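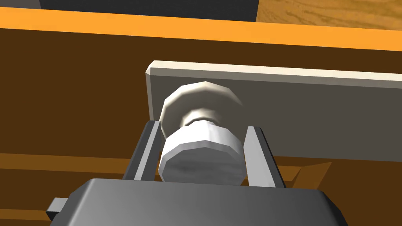

Re: [mandate-history] Border posts and the Lasley papers

From: Javiera Godoy
To: mandate-history list

Sunil Pramanik wrote:

> I am still not convinced that the line between Transjordan and French
> Syria mattered much to the people living on it before the 1930s. The
> officers in the Lasley papers complain about it all the time, but they
> were paid to complain. Has anyone looked at the grazing petitions? I
> was told they were in box 69 but the finding aid stops before that.
> Also, does Florencio still have his notes from the Ostbridge workshop?

Sunil, the petitions are in box 69, but you have to ask for them by file number. It is 2306. The finding aid was never extended after the second deposit. The file runs to up to 200 leaves, mostly carbon copies, and the order is bad. Chiến Lương went through it in August and put slips in where the dates jump.

On your main point I half agree. The herders who signed the petitions don't object to a border as such. They object to being taxed twice when the animals go over for water and come back. Several of them name the post where they paid, and it is often a different one from the post the officers say they should have used. That tells me the line was real enough to cost money, even if people didn't agree on where it was.
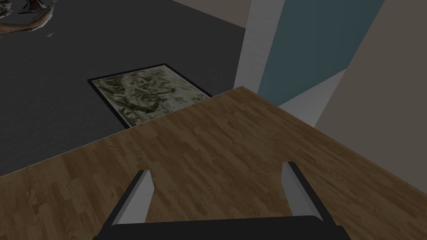 The weak part of the officers' reports is the ground between the posts. They write as if each side watched its half and the two halves met. The petitions give another layout. Think of the two gripper fingers, spread wide and tilted in toward each other with nothing between them but wood grain. The posts leaned toward the valley from both sides in the same way and left the middle open. A family could stay in there for most of a season and deal with neither government. Tươi Ninh made a similar argument about the southern stretch in her Caldeira paper, though she was working from police diaries and had no petitions to set against them.

I would be careful with the word "smuggling" for this period. In file 2306 it turns up in 8 of the cover letters and in none of the petitions themselves. The translator may have had something to do with that. Most of the Arabic originals are missing, and the English versions all sound like the same clerk.

Florencio Garrido does have his workshop notes. He asked me to say that they cover the French side only and that he would like the Gatton map tracing back from whoever borrowed it.

I can send scans of the first batch off list. Please tell me which leaves you want, as the whole file is too big to mail.

Javiera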